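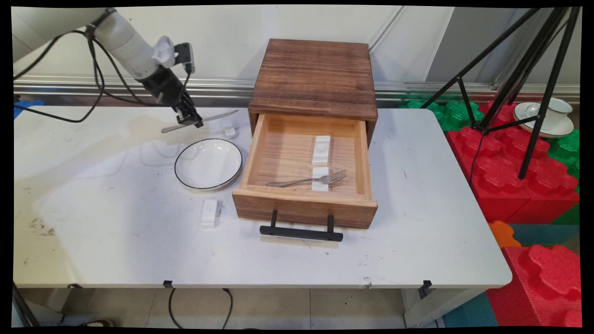
Residents who eat at the Osthorpe community supper would rather keep real plates than go back to paper, Rowena Pascual told the Brundomville town council, and they are willing to pay a little more for the meal if that is what it takes. She was the first of 14 people to speak at a hearing that ran until 9:40 p.m.

The council voted 5 to 2 to let the supper program keep its dishwashing service through the end of next June. The service had been set to end in December, when the current contract with Idow, a linen and dish supplier, runs out.

The suppers are held in the Osthorpe hall on Mill Street. They began nine years ago as a winter program and now run all year. Attendance reached 169 at the busiest supper this fall, according to the report given to the council. The usual number is closer to 120.

Until last year the meals were served on paper plates with plastic forks and knives. The town switched to washable plates and metal flatware after the county raised its trash fees. Idow picks up the used dishes the same night and brings back clean ones before the next supper.

Salamatu Sowah, the town's program manager, said the switch had cut trash from the hall from nine bags a night to two. The cost went the other way. The town pays Idow $1,148 a month, up from the $730 it was spending on paper goods and trash pickup together.

"The gap is what we have been asked to look at," Sowah said. "We can close part of it with the meal price. We can't close all of it."

Under the plan approved by the council, the price of an adult supper goes from $5 to $6. Children under 12 will still eat free. Seniors who hold a town card will pay $4, the same as now. The remaining shortfall will come out of the parks and recreation budget.

Council member Lorna Moncrieff voted against the plan. She said she had no quarrel with the suppers but did not want to move parks money in the middle of the year. The skate area behind the library has been waiting on new fencing since spring, she said, and that work could now slip again.

Jocelyn Samonte, who also voted no, asked why the town could not buy a dishwasher for the hall and do the job itself. Sowah said the kitchen was last rewired before the suppers started and could not carry a commercial machine without new service from the street. An estimate for the electrical work is due before the budget hearings.

Several speakers talked about the meals themselves. One man said he had stopped coming during the paper plate years and had started again last fall. A woman from the Reuter apartments asked the council to think about bus times, since the last bus up the hill leaves at 7:15 and the suppers often run later. Council members said they would pass that on to the transit office.

Two speakers opposed the higher price. One said a dollar a head adds up for a family with teenagers and suggested a family rate. The council did not take up a family rate but asked Sowah to report back on how many households it would affect.

Lorna Cruzado, who chaired the meeting, said the vote settles the matter only until summer. The town will ask for new bids in April, and any supplier able to handle 200 place settings a night can apply. Idow's current contract covers 180.

The new prices take effect with the first supper in January. Supper tickets can be bought at the town office or at the door. Doors open at 5 p.m. and food is served from 5:30. People who have prepaid tickets at the old price can use them until the end of February.

The council also approved a repaving bid for the lower end of Mill Street and put off a decision on leaf pickup. The repaving will close the hall's side parking lot for three days in March, and supper guests will be sent to the lot behind the library during that time.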